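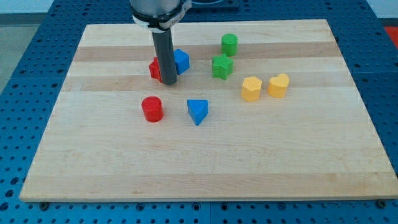

Figure 3. Coloured shape blocks on the board, with the arm's dark rod pointing straight down.

4.2 What changed for the sorting staff

The most striking result from Bustesstead is how quickly the talk on the floor moved from speed to judgement. Over 11 weeks the packing team logged 296 notes on the arm's work, and we were delighted by how detailed they were. Early notes mostly asked when to step in. By May, staff were suggesting new layouts of their own – several of which we adopted for the block trials (Figure 3).

Pushing parts into place had been the task people at Gretby liked least, and most were glad to hand it over. They did miss the chat that went with it. Of the 20 staff interviewed, 11 wanted shared breaks written into the new rota, a wish we take up in Section 5.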